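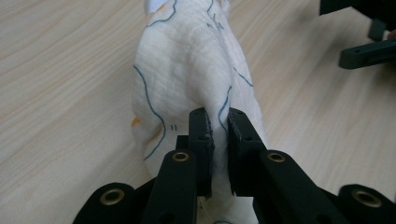
Thin printed cloth, bunched.

Folding and Basketing Thin Printed Cloths

Covers small lightweight cloths of the muslin type, stored in a rectangular open-topped basket. Heavier toweling needs a different fold. Revised May 9, 2022, with corrections from Eldana Seyoum.

What you need
A clear table with a smooth top. One rectangular basket. The cloths, fully dry.

1. Set the basket
Place the basket to the left of the work area with its long side running front to back. Empty it completely. Leave the middle of the table open for the cloth. If you are left-handed, reverse the layout.

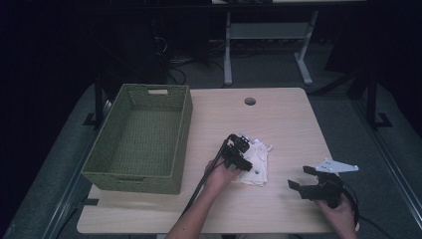 2. Find an edge
Do not pull from the middle of the bunch. A thin cloth pinched at the center comes up as a peak, and the corners stay buried underneath. Feel along the outside until you reach a hem, follow it to a corner, then lift. Keep the second hand low to hold the rest on the table.

A print helps with orientation. Outlines such as an animal's body or a paw print show through the folds well enough to tell which way the cloth is turned.

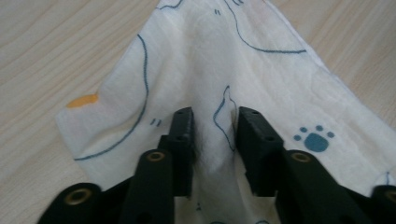

3. Spread and fold
Lay the cloth print side down. Smooth it from the center outward with a flat hand. Fold in half lengthwise, in half again, then in thirds across the width. Press each fold once. Do not stretch the fabric on the bias; it will not lie square afterward.

4. Load the basket
Stand the folded cloths on edge, folded side up, starting at the far wall.
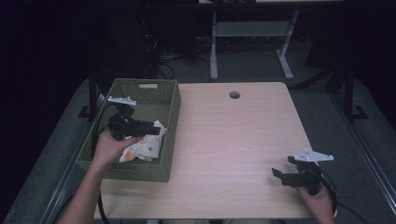
Cloths that will be used the same day can skip step 3. Loan Khương keeps a second basket for these and drops them in unfolded. Put the first one toward the front right corner, where a loose wad sits clear of the handle cut-out in the far wall, and fill backward from there. Stop below the rim. Unfolded cloths take up more room, so expect to fit about a third as many. Refold anything still in the basket at the end of the day.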